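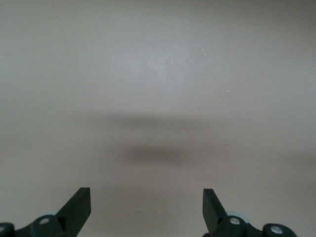

Plutham switches its sorting tables to brown paper

The packing room at Plutham has changed the covering on its small-parts tables. As of April, the tops are dressed in plain brown paper, pulled smooth across the full width and replaced at the end of the Friday shift.

The paper comes from Wallin on rolls of 108 sheets, perforated, with each sheet sized to one table. It takes over from the coated mats that had been in use since the room opened. The mats were wiped down daily and tended to lift at the corners after a few months. Two companies were asked for samples, and the other, Drorau, offered a heavier grade that would not lie flat.

Borghild Grønli, who runs the room, said the main gain is in setup. "A sheet goes down in 30 seconds. The mats had to be cleaned, dried and taped, and then somebody had to check the tape," she said. Small creases near the far edge are accepted under the new work sheet – anything that catches a block or tips a container is not.

The tables are used for sorting single blocks into open square containers. Under the revised layout, each table starts the shift with its container and the first block set out on bare paper, and labels, pens and tape are kept on a side shelf. Dust is brushed off before the first container is filled.

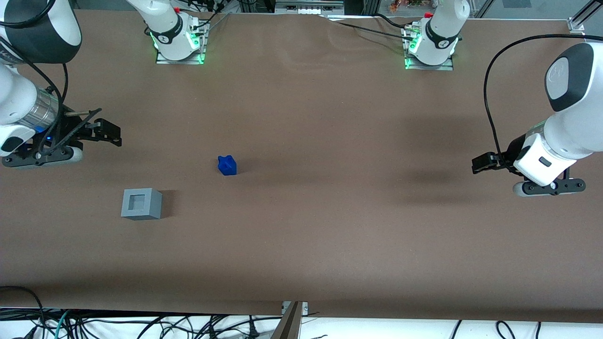
A sorting table at Plutham with the new paper, a blue block and a light gray container.

The first order covers 300 sheets, with a further 200 held in reserve at the Akham store. Used sheets are flattened and go out with the cardboard. The old mats will be cut down to line drawers. Grønli said the paper will be reviewed after the first order runs out, and that a wider sheet for the two long benches by the loading door is being priced separately.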